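Every few months somebody writes to tell me that I have misused the word "nice." The letter is always polite. It explains that "nice" comes from the Latin nescius, meaning ignorant, and that when I called the new library steps nice in October I was, strictly speaking, calling them stupid. I have seen the steps in the rain, and I am prepared to let that stand.

The idea behind these letters is that a word has one true meaning, that the true meaning is the oldest one, and that the rest of us have been drifting away from it out of laziness. I held this view myself from the age of 15 until I bought a proper dictionary.

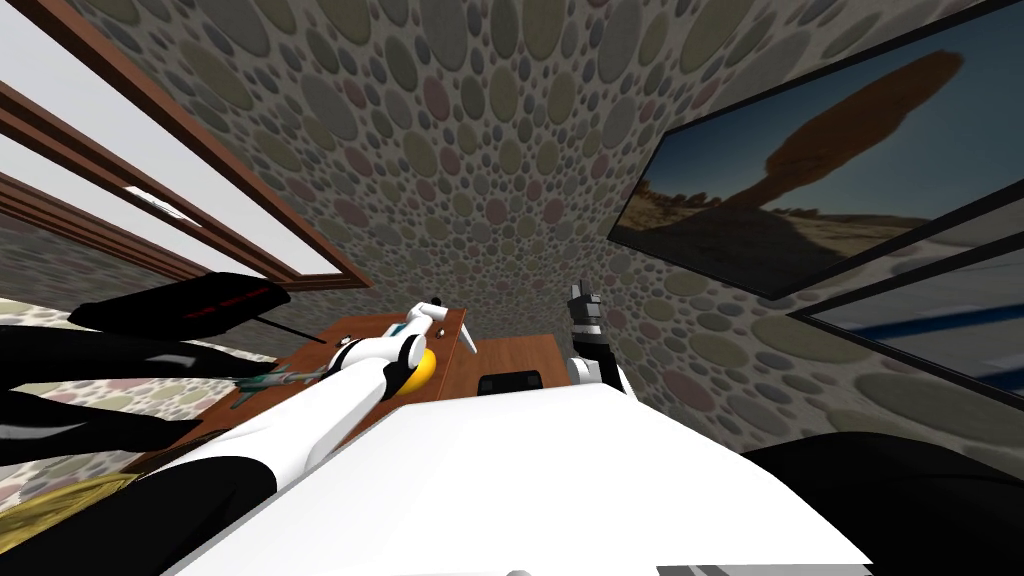
Take "robot," a word people feel sure they understand. It came into English from a Czech play, and behind it is robota, the forced labor a peasant owed his lord. By the rule of my correspondents, then, a robot ought to be a tired man in a muddy field. Show them a white torso with two arms stretched out toward a wooden table and they will say "robot" without a flicker, and not one will write in to complain that it owes no duties to the manor. Even the table is in trouble, given that tabula was a board or a plank, often one for writing on. The pedant's eye is selective. It lands on "decimate" and "nice" and slides right over the furniture.

My neighbor Wondimu Workneh, who grew up with Amharic and picked up English and Italian later, finds all of this very funny. He says that English speakers treat their dictionary like a will, forever checking to see who has been cut out. I passed that along to Tia Wainwright, who runs the word group at the Miltside reading room, and she did not laugh. She has a list of more than 1000 words she considers ruined. I have been shown it twice. "Enthusiasm" is on there, on the grounds that it used to mean being possessed by a god, and Tia has met several enthusiasts and found no evidence. 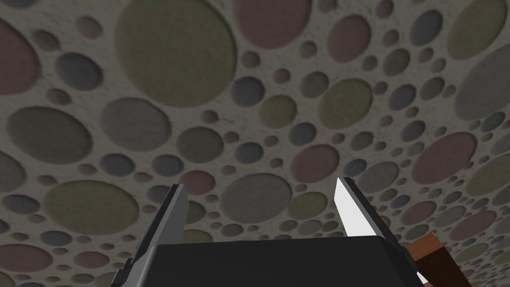
I don't want to be unfair to the list. Some losses do hurt. I miss the old "disinterested," the one that meant you had nothing to gain, and I still use it that way – to general confusion – at meetings. But I miss it the way I miss the bakery in Brendeck. I would like it back, and I don't stand on the sidewalk telling the people in the phone shop that they are in a bakery.

So write to me about "nice" if you must. I'll answer, and I'll be civil, a word that once had to do with being a citizen and now mostly means not shouting. You are welcome to check my spelling while you're at it. Tia already does.

Contact | Copyright Miltside Reading Room | Back to top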